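Speaker notes: Which Bottle First? Learning pick order in a messy pile with two arms
Levia project, version of 2025-01-07

Opening, before the title slide comes up. Start talking while people are still sitting down. Ask who has ever played pick-up sticks. Hands go up, they always do, and then ask who ever lost because they grabbed a stick that was holding up three others. Same hands. Good, that's the talk.
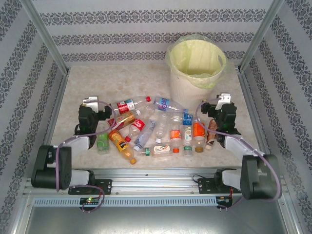
Ruan Sibiya

Thanks for having me. I work on Levia, and Levia is a small idea about a messy job: two arms, a table full of empty drink bottles, one bin, put the bottles in the bin. I love this task. It sounds like nothing and it has everything in it. Clear plastic is hard to see, and a bottle on its side rolls when you nudge it. Crushed ones have no good place to grip. And there are two arms that both want the middle of the table.

(Pause. Let them look.)

Ask the room: which one would you take first? Take two or three answers. People will disagree, and I want them to, it's the best minute of the talk. Then say that our first policy disagreed with itself in just the same way. It would start toward one bottle, drift toward a second, and close its fingers in the gap between them. We called that dithering, and we watched an awful lot of it in June.

Why it dithers. The demonstrations come from people, and people pick in different orders. Each order is fine. Average over them and you get a motion that fits none of them. Don't go into the math here, there's a backup slide.

What we did. We split the choice from the motion. One small network looks at the camera view and scores spots on the table: how good would it be to grab here, now, with this arm? The highest score wins, and that spot is handed to the motion policy as a target. The target stays fixed until the gripper has closed and opened again. That last part matters more than I expected! We tried letting the target update at every step and the dithering came straight back.

Where the scores come from. We didn't ask anyone to label anything. The 588 demonstrations already say which bottle went first, then which went next, so every demonstration gives us a list of choices for free. The chosen spot is a positive. The others are not negatives, only "not yet" — say this slowly, it's the part people miss. If you treat them as negatives the network learns to be afraid of perfectly good bottles. We weight them by how long they waited.
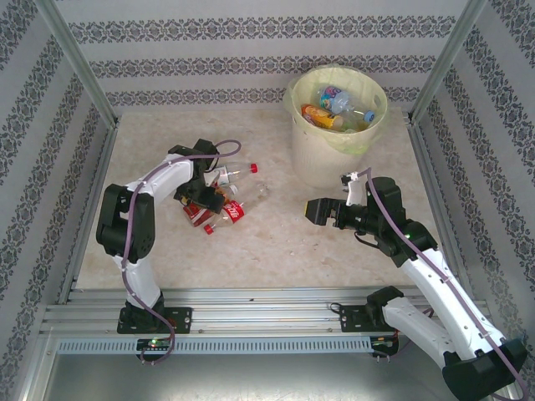 A word on the two arms. Each arm gets its own scores, and there is a penalty when both targets are close together. So the arms can work at once on opposite sides of a pile, and near the bin one of them holds back. We did try a strict rule first, left arm for left side, right arm for right side. It was safe and slow, and it fell apart whenever one side was finished.

Cans are worth mentioning. They slide where a bottle would roll, and the fingers need a different width. The scorer handles them fairly well. The motion policy less so.

Results slide. Read the numbers out, the projector in these rooms is never kind to small type. We set up 28 test piles, the same for both methods. The single policy left something on the table in 9 of them. With the scorer it was 4. Same arms, same demonstrations, same time limit. I was thrilled with this, and I'm still thrilled.

Then be straight about the four. In two of them a bottle rolled out of reach of both arms, and no ordering would have brought it back. In the other two the scorer kept choosing the same bad grasp. It has no memory of having just failed there. Adding that memory is what I'm working on now, and I'd love to hear from anyone who has tried it.

If there's time: the Sirnari question (does this need two arms?). Short answer, no, the scorer helps with one arm too, but the gain is smaller.

If someone asks about new objects: we haven't tested boxes or bags. Say so and move on.

Leave the title slide up for questions. Bring the long adapter.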